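Guides > Kitchen > Plastic bowls > Removing yellow haze and grease film

Most advice on cleaning plastic bowls tells you to reach for baking soda, vinegar, or both at once. I have tried both at once. You get foam, and then you get a greasy bowl with slightly salty water in it.

What you need: dish soap, a soft sponge, a dry cloth, and a tub deep enough to cover the rim. Skip the "plastic restorer" sprays. Purificación Aranda lent me a bottle in July and I could not tell the treated bowl from the untreated one.

1. Wipe out any oil with a paper towel before water goes near it.

2. Fill the tub with hot tap water and a good squirt of soap. People online say boiling. I wouldn't — cheap bowls can warp, and a warped bowl rocks on the table forever.

3. Soak for some 85 minutes. Overnight is supposed to be better, but my overnight bowls came out the same.

4. Wash the inside, then the underside, then go twice around the rim. The rim is where fingers go, and most guides forget it.

5. Rinse until the surface squeaks. If it still feels slick, repeat step 4 with fresh water.

6. Dry with the cloth and set the bowl upside down on a clean table.

As for turmeric stains, I've read that a day in the sun lifts them. Mine faded a little after 7 days on the windowsill, so believe that one if you like. Knit gloves are fine for carrying a dry bowl, but take them off before you wash anything.

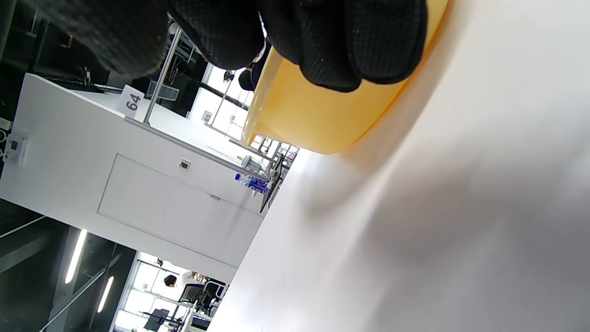 If the bowl has deep scratches inside, none of this will help much. Keep it for clothespins and buy another.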